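Tags: Tables & Desks, Work Surfaces

Kusness table, white top: keep or return?

niall_p
Matte white, rectangular. Shows every pencil mark. Thinking of sending it back.

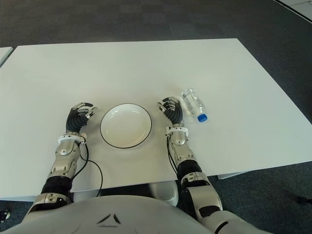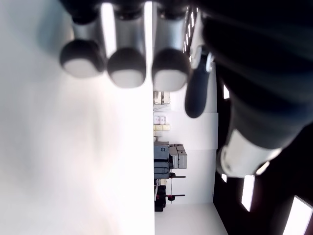
Mine cost 121 in May and I wipe it every night with dish soap. On a matte white top like that one, over dark gray carpet, I'd expect crumbs to be the floor's problem.

suqinx
Keep it. Baking soda lifts pencil.

leckie40
Disagree. Baking soda dulls the finish. Use an eraser.

suqinx
Never dulled mine.

Last updated June 13, 2021
Contact | © Leltby Forums | Back to top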